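Incidencia: el formulario de contacto no envía los mensajes y el menú se descoloca en el móvil
Producto: tema Limstead para despachos y consultorías
Estado: resuelta
Abierta por: Carola Thiele
Atendida por: Bastian Stöcker

Carola Thiele, 9:40
¡Buenos días! Antes de nada, gracias por el tema, que nos tiene encantados (en el despacho todos preguntan quién nos hizo la web). Les escribo porque desde que actualicé Limstead el formulario dice «Enviado correctamente» pero al buzón no llega nada. Además, en el móvil el menú se monta encima del logotipo. He vaciado la caché un par de veces y sigue igual.

Bastian Stöcker, 10:15
Hola, Carola, ¡qué alegría leer eso! Vamos por partes. ¿Me dices qué plugin de correo usas y si tienes un tema hijo? Mira también en Ajustes > Correo qué dirección figura como remitente.

Carola Thiele, 11:02
Uso Surnar para el correo, y sí, hay tema hijo – lo preparó mi compañero Wian Shezi y yo procuro no tocarlo. Como remitente sale una dirección de Gmail, la mía de toda la vida.

Bastian Stöcker, 11:30
Pues casi seguro que lo primero viene de ahí. Pon como remitente una dirección del dominio del despacho, guarda y manda una prueba. Para el menú, abre el header.php del tema hijo: si es una copia antigua, cámbiale el nombre y deja que cargue el del tema principal. Si todavía se solapa, baja el logotipo a 80 píxeles de alto en el personalizador.

Carola Thiele, 12:20
¡Los mensajes ya entran! He probado con 2 direcciones distintas y las dos bien. El menú también se ha colocado en su sitio, sin tocar el logotipo. Ya que estamos, una duda pequeña: la imagen destacada del blog tarda mucho en abrirse. La subí con unos 2000 píxeles de ancho, tal cual la tenía. 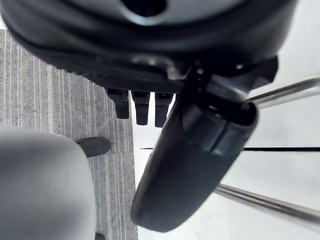
Adjunto 1: imagen destacada, pieza negra sobre fondo claro

Bastian Stöcker, 12:45
Recibida, gracias. Regenera las miniaturas y elige el tamaño «Grande» en la entrada, con eso debería ir más ligera. Dejo cerrada la incidencia, pero si algo se tuerce responde a este mismo hilo y la reabro encantado. ¡Un saludo, y otro para Wian!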